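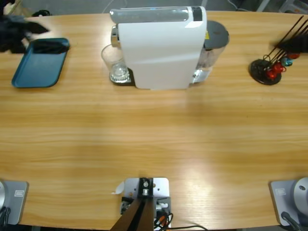

According to Phyllis Lightfoot, a kit of this kind will only be interesting for people at home if it can be taken apart on a Sunday evening and the table is free again for breakfast. She told this to the builders at the first open evening of the Kuranden workshop, and the remark became a rule for the whole project.

News > Workshop > Two-Arm Coffee Table

Wednesday, January 29, 2025
By Merike Rebane

Search this site Enter keyword Go

KURANDEN OPENS THE PLANS OF ITS TWO-ARM TABLE "MIMBY"

The shared workshop Kuranden announces today that the complete building plans of Mimby, a two-arm robot set for the ordinary table, are open for everyone. The plans include the drawings of the mounting plates, the wiring list, the control software and a parts list with a total cost of 989 dollars. The coffee machine is not included in this sum.

Mimby was started in July by members of the workshop who wanted to learn how two small arms can share one task. They chose coffee with capsules, for the reason that every member knows the task already. One arm has its base at the left corner of the table and the other at the right corner. The capsule holder stands on the right side, the tray on the left side, and the machine between them. Each arm can also be programmed alone.

"We did not want to build a special kitchen for the robot," said Merike Rebane, who coordinates the project. "The table is a wooden table and the capsules hang on a wire holder. When something did not fit, we changed the program first and the table only after this."

The most difficult part was the capsule. It is light and round, and in the first weeks it fell down very often. The members tried several shapes for the fingers of the gripper and compared them in nearly 600 test grasps. The results are published together with the plans, also the bad ones. The version of the fingers which is used now can be printed on a common home printer.

The second difficulty was the cables. The present wiring works well, but it is not yet as tidy as the group wishes, and a better cable guide is in preparation. Suggestions from other builders are welcome.

The aluminum for the plates was cut by the company Hubmann, which gave the workshop a reduced price. The control software is based on Troramano, a program that was written by members of Kuranden for an earlier project.

Kuranden will offer a building course of 2 weekends for people who want to make their own set. There are 19 places. Experience with soldering is helpful but it is not required. Participants can bring their own table top, if it is strong enough for the clamps. Registration is possible at the workshop desk during the usual opening hours, where the printed plans can be looked at as well.

Contact for press: Merike Rebane, Kuranden workshop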